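The Man Who Walked to Dağdelen for a Song

Posted on 2 May 2023

Tõnu Vaher talks with his hands, and when he gets to the good part of a story he forgets to sit down. I had come to ask him about his collection of work songs, and before I had my coat off he was already singing one.

"You have to hear it before you hear about it," he told me. "Otherwise it's just paper!" 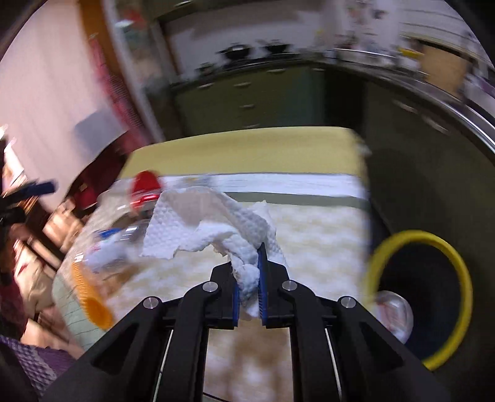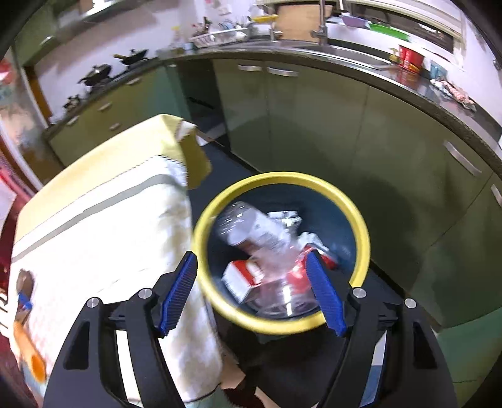

The song was a short one from Menaro, sung by women pulling nets, with a gap in the middle of each line where the pull comes. He left the gaps in and leaned back into them. It was wonderful, and I asked for it again.

Vaher has been gathering songs like this since he was a student, and his catalog now holds 3,598 of them. Some run to 6 verses, some are only a shout and an answer. He writes each one down by ear first and goes back to the recording afterward.

"The recording is always right and I am often wrong," he said, "but my mistakes tell me what I expected to hear. So I keep those too."

The trip he likes best to talk about is the one to Dağdelen. He had heard that an old shepherd there knew a counting song with numbers in no language anyone could place. The bus stopped running in the snow, so he walked the last stretch, which took him almost three hours. The shepherd was out. His sister gave Vaher soup and sang the whole thing herself, in two versions, and told him her brother always got the ending wrong.

"She was right, too. I heard him later. He rushes it."

I wanted to know what happens to the songs now. Vaher lit up again. A choir in Isancombe has learned a set of the harvest songs, and they sing them outdoors, walking, the way they were meant to go. He went over in March to hear them and ended up in the back row with the basses.

"They asked me if they were doing it properly. I said, are you out of breath? They said yes. Then it's proper!"

His next book, Wurkudard, takes its name from a word in a rowing song that he has never managed to translate. He has asked everyone. One singer told him it meant "again," and another was sure it was the name of a boat.

"I hope somebody writes to me about it," he said, and then he sang me that one as well.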